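Print | E-mail

Pultenis opens two-arm handling cell to visitors in August

Pultenis will open its handling lab at the Akeck site to customers and technical schools in August. Visitors will see two robot arms working face to face on light household items, running software developed with Bandara.

The open day runs from 10 a.m. Groups are limited to 9 people, and each group spends six minutes at the cell before moving to the control desk, where the motion logs can be read on screen. Engineers will answer questions on grip force, calibration and cycle planning.

The demonstration uses a tray, a bowl and small objects on a black tabletop. Both arms carry parallel grippers.
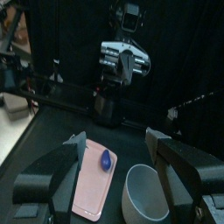

Task programs are written at the control desk and sent to both arms together. Pultenis has recorded 147 runs on the current software version and will hand out a printed summary of the results, including failed grasps. A second version, with changes to path planning, is being tested with Drakau and is not part of the visit.

Admission is free. Places must be booked through the Pultenis front office. Safety glasses are provided at the door.

Print this release | E-mail this release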